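Clukby hand grippers, reviewed after a summer on the towel tables
By Callum Lennox
2019-07-23 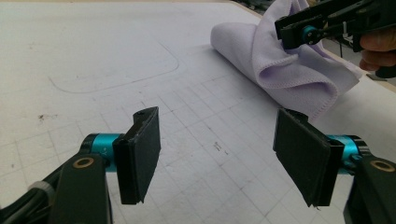 What we bought and why

MacAulay is a commercial laundry. We wash, fold and pack cloths and towels for gyms, salons and cleaning firms. Last October the owners signed up for a folding cell from Cistum, and the cell learns its folds from people doing them with hand-held grippers. You can use your own hands for twenty years and it teaches the machine nothing. So we bought 2 pairs of the Clukby grippers at $355 a pair, and I have run the table where they are used.

Build

Each tool has flat black pads for fingers, slightly textured on the face, on black arms with teal joints. The holes in the arms have brass-ringed bushings, and I have no complaint about those. The pads grip microfiber well. Thin cotton is harder, and two layers of it tend to slide apart if you pinch too near the hem.

The cables are the weak point. They come off the back of the tool in a bundle and they pull on your wrist when you reach across the table. We put cable ties on ours early on. I would pay extra for a lighter cable.

Using them

A person who folds for a living needs a week to get comfortable. You have to slow down, pick up one fold at a time and stop smoothing the cloth with your palm, which everyone does without thinking. Cameron Dow, the fastest folder on our shift, was the slowest with the grippers for the first few days and was not happy about it. He is fine with them now but still prefers the packing line.

Hands get tired. The squeeze is stiff and you hold it longer than you expect. We settled on 30 minutes at a time, then a change of job. Clukby's manual gives no guidance on this and it should.

A plain table with a printed grid helps. Ours is white with gray lines, and it is scuffed already, but you can still square a towel to it.

What changed for us

The folding cell now handles the small cloths on one line. It does not do the bath sheets or anything with a fitted edge. Before the cell there were five of us folding small cloths. Now there are 3, and the other two moved to sorting and packing. No one was let go, though one job was left open when somebody retired.

The gripper work pays the same rate as folding. I think that is wrong. It is a different skill, and the machine is only as good as the person showing it. We raised this with the owners in the spring and the answer was that they would look at it after the contract renews.

Compared with the Sterner

We had a Sterner pair on loan for two weeks. The Sterner is lighter and easier on the thumb, but the pads are smaller and dropped more cloths on the lift. For towels I would stay with the Clukby. For a shop doing napkins or light linens the Sterner may suit better - ask for a loan first.

Verdict

Good pads, solid joints, poor cables, stiff squeeze. Buy a spare set of pads with the first order and agree on breaks and pay before the box is opened.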